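Line-drying cotton indoors, part 2

The first part covered rack spacing.

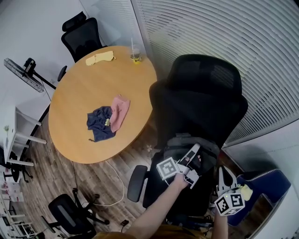 Spin speed matters more than anything done afterward. Water left in the fabric when the drum stops has to leave as vapor, and in a closed room that vapor ends up on the coldest surface, usually the window. I now run a second spin on every cotton load. It adds six minutes and cuts drying time by some two hours in my apartment.

Air movement comes next. Each piece sits in a thin layer of damp air, and a low, steady draft across the fabric strips that layer off. High speed gains little and makes light items bunch up at one end of the rail. I aim the draft along the rack, parallel to the rails, so the back row gets the same flow as the front.

Humidity sets the limit. Above 70 percent the last stage stalls, and thick seams stay damp long after the flat areas feel finished. Check waistbands and hems first. If it is drier outdoors, open a window for a few minutes every hour. In September here that works in the afternoon and fails after dark.

Part 3 will deal with towels.

Comments

Atieno Lema: Does the second spin crease shirts? Mine come out bad enough after one.

Sze-wing Fang: I drop to a half load for shirts and shake them out right away. Seams still take until the next morning.

Contact | Copyright Nustencombe Notes | Back to top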